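Wrist camera depth drops out on dark phone screens – how do you handle it?

Abla Kanaan

Hello all, and sorry if this has been covered before. I'm writing the grasp planner for our two-arm cell at Hindach, where the job is picking phones off their little display stands. Our depth filter throws away most of the points on glossy screens, so the planner sees a hole where a phone should be. I've tried averaging six depth readings and it didn't help one bit. A typical wrist view, for anyone who likes to see what they're up against:
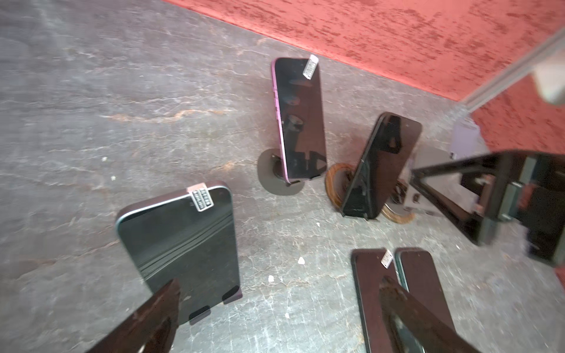
Can the planner work from color alone?

It can, if you segment each phone in the color image and fit a plane to whatever good depth is left along its rim.

Sunee Noiphan

I'd go along with that rim idea, and I'd add the fixed camera too. We spent most of November on the same trouble at Cuvard, and what saved us was letting the overhead detector propose the phones first – the wrist view only refines the pose after that. Keep the approach slow for the last 80 mm, and do check your hand-eye calibration before you touch the filter!
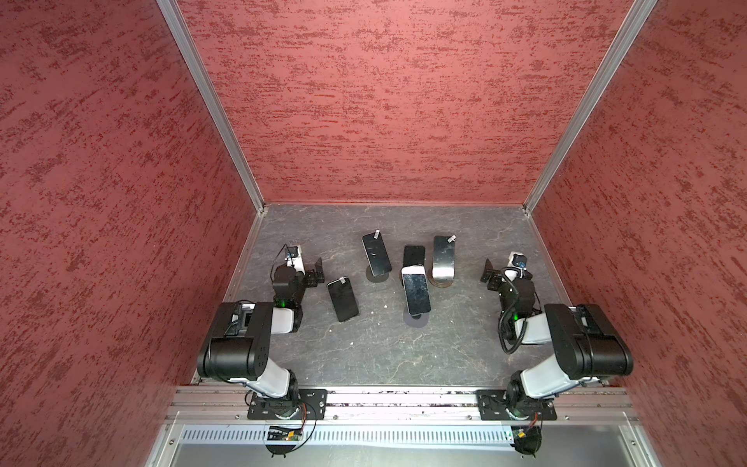
Two-arm cell, fixed camera view

Abelardo Carhuamaca

Just raise the confidence threshold, worked for me.

Abla Kanaan

Thank you both so much. Sunee, I'll try your order of things on Saturday and post the numbers.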